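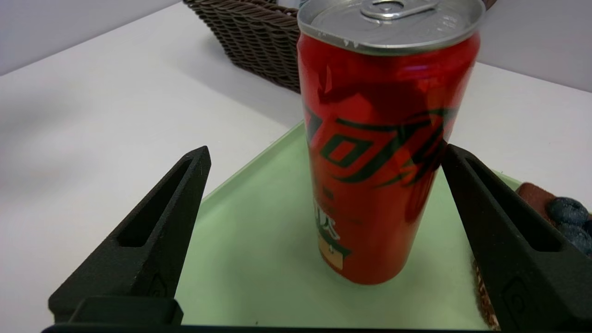
Fig. 1. Can upright on the tray, one open finger on either side.

Course notes / Manipulation and Grasping / Site visits

We use cookies to remember your language and login. Accept all | Settings

Handout 9: Two-arm tabletop demonstration, Sindmont open day

Read this together with the notes on parallel and angular grippers. The visit covered one cell in the Sindmont hall, where two arms share a white table and work on household objects. Students who missed the visit can complete the exercises from this handout.

1. Objects and layout

The objects stand on or near a light green tray with a raised rim. A woven basket is placed behind it. The drink can is the reference object for these notes. It is a cylinder with a glossy side wall, and both properties matter for the sections that follow.

A cylinder is tolerant of error in one direction only. Rotation about its own axis does not change the grasp. A lateral offset does: the first finger to touch pushes the can until the second finger meets it, or tips it if contact is high and the base does not slide. The rim of the tray adds a constraint, as a low approach must clear it with the full width of the open hand.

The glossy wall affects perception. Reflections move when the wrist moves, while printed marks stay fixed to the surface. A tracker that locks onto a highlight will report motion that the can does not have. Compare the two before trusting a feature near the edge of the cylinder.

2. Sharing the workspace

Only one hand should be over the tray at a time unless the task is a handover. The rule used in class is a reserved volume: an arm claims the space above the tray, completes its move, and releases the claim. The second arm waits with its fingers open outside that volume.

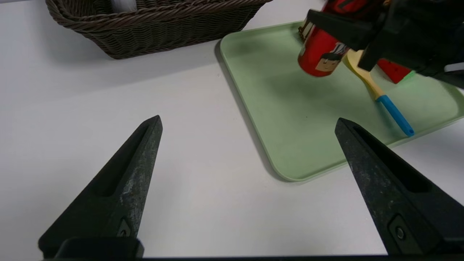 GRISANO, October 17, 2025. The demonstration was run for the course group in the morning session. The hall's planning software, Flusell, logs each attempt as a separate record. The log held 3361 records at the start of the session, and 139 were added before the break. Failed attempts are kept in the log and carry the same fields as the others.

A can carried at a tilt needs a larger clearance than an upright one. Its lower edge swings out from the grasp point, and the swept volume has to be computed from the can's full height and the tilt angle. Flat objects lying on the tray are the usual obstacle. The exercise sheet gives a spatula as the obstacle; treat it as a thin box.

3. Closing the hand

Closure was shown in two stages. The fingers first close at low force until both report contact. Force is then raised to the holding value. An empty can dents well before a full one, so the holding value is set for the weaker case. For the exercise, use nearly 700 grams as the upper limit on payload, and state your friction coefficient. 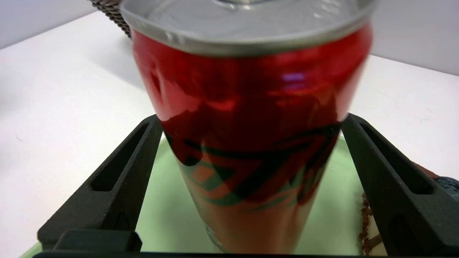
One of the students asked why the hand did not simply close at full force, given that the can's position was already known. The answer from the floor was that the position is known to within the camera error, and the first stage absorbs that error without loading one side of the wall.

4. Exercises

a. Find the largest lateral offset at which the can slides before it tips. Assume contact at half height.
b. Compute the swept volume for a tilt of your choice and mark where it meets the spatula.
c. Write the claim and release sequence for a handover between the two arms. Include the case in which the receiving hand reports contact on one finger only.

Solutions are due before the Cifuentes visit in March.

Filed under: Robotics, Lab visits, Course handouts

Related items
Handout 8: Contact models for thin-walled objects
Handout 10: Preparing for the Cifuentes visit
Reading a Flusell log
Safety briefing for hall visitors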